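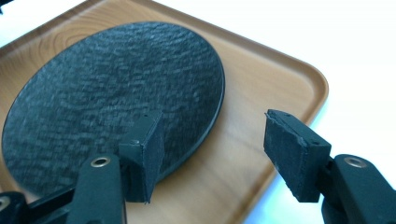 My mother-in-law, Raghda Awwad, doesn't do starters. She doesn't do mains either, come to that. You sit down at her table and there is food on it, and for the next few hours there goes on being food on it, and if you ask which bit is the meal she looks at you as though you've asked which bit of the sea is the sea.

I married into this with no training. I grew up in a house where tea was at half five, one plate each, and my dad would say "well, that was very nice" and put his knife and fork together with a little click. So the first time I ate at Raghda's I made the beginner's mistake, the one she still brings up. I filled up on bread. I thought the bread and the dips and the pickled turnips (bright pink, wonderful, I ate most of them) were dinner, and I said "well, that was very nice", and then the oven door opened.

I've been thinking about all this because we're having people over more, now that the evenings are long, and I've got it into my head to feed them her way. Lots of small things, everybody reaching, no pudding bowls lined up on the side like a school canteen. I had pictured myself drifting about with a jug of something minty. What happened the first time was that I spent 90 minutes stuffing vine leaves, made 22 of them, and watched my friend Omar eat nine while he was telling me about his boiler.

Omar Zein is a lovely man and a terrible guest. He arrives early and stands exactly where you need to be. But he also grew up with this sort of eating and he took pity on me, and over the washing-up he gave me a talking-to that I've been living by ever since.

His first point was that I was cooking too much. Half of a good table, he said, is shopping and opening jars. Olives, cheese, radishes with the leaves still on, a tin of something decent, cucumbers cut into big rude chunks. His aunt in Bouzid used to put out a plate of spring onions and nothing else, just spring onions with salt beside them, and people went quiet over it. I have tried this. My brother asked me if I was all right. But by the end they'd gone, every one of them, and he'd had more than anybody.

His second point was that I should make two proper things and make them well. Two! I'd been making seven. One of them wants to be hot, or at least to come out late, so that there's a bit of an event when everyone thinks they've finished. For me that's usually chicken thighs that have sat in lemon, garlic and far too much allspice since the morning. The other can be a cold thing you did yesterday. I do aubergines, burnt black on the gas ring till the kitchen stinks, then mashed up with tahini and left alone in the fridge. It tastes better for the wait, and so do I, frankly — I'm much nicer company when I'm not holding a hot pan.

And his third point was about bread, and here we fell out slightly. Omar says buy it. Raghda says buy it too, and she can make flatbreads in her sleep. I was the only one holding out, and I held out for most of last August with a bag of strong flour and a heavy frying pan, setting off the smoke alarm and serving things you could have resoled a boot with. I've got better. My flatbreads now puff up about one time in three, and when they do I make everybody come and look. But if there are more than six people coming I walk down to Prumum on the corner and buy two bags, and I don't feel bad.

The hardest part for me hasn't been the food at all. It's the sitting down. When you serve a meal in courses you've got a job to do; you're up and down, you're clearing, you've got a reason to leave when someone starts on about house prices. With a table like Raghda's everything is already there and your job is to be in your chair. The first few times I kept leaping up to refill bowls that were still half full. "Sit," she said to me once, quite sharply, with her hand flat on my arm. "They have hands." I think about that a lot. They do have hands.

There's also something that happens to the talk. I noticed it last weekend, when we had eight round and not quite enough chairs. People who are passing things have to look up. You can't ask for the olives without catching somebody's eye, and once you've caught it you may as well say something. My neighbour, who has said "morning" to me and not much else for 4 years, told the whole table about getting lost in Jernov on her honeymoon and being taken in by a family who fed her soup and wouldn't let her leave until the Sunday. I had no idea. I'd had her down as a gardening person.

It doesn't always work. We had one evening where two of the guests were on diets and one was hungover and the aubergine just sat there getting a skin. You can't make people reach for things. And there's a kind of person, my dad being the chief one, who simply likes his dinner to be his. He came for his birthday and I watched him quietly gather a bit of everything on to his own plate, arrange it into meat, veg and potato, and eat it in that order. Then he put his knife and fork together. Click. Raghda was sitting opposite him and I saw her notice it, and I held my breath.

She passed him the pickled turnips. He said he was full, thank you, it was very nice. She went on holding out the bowl. This lasted a good while, longer than I'd have managed on either side of it, and in the end he took one, to be polite, and then he took another one.

He rang me on the Tuesday to ask where you get them. I told him Ronora does a big jar, bottom shelf, next to the stuffed peppers, and that he should keep it away from anything white.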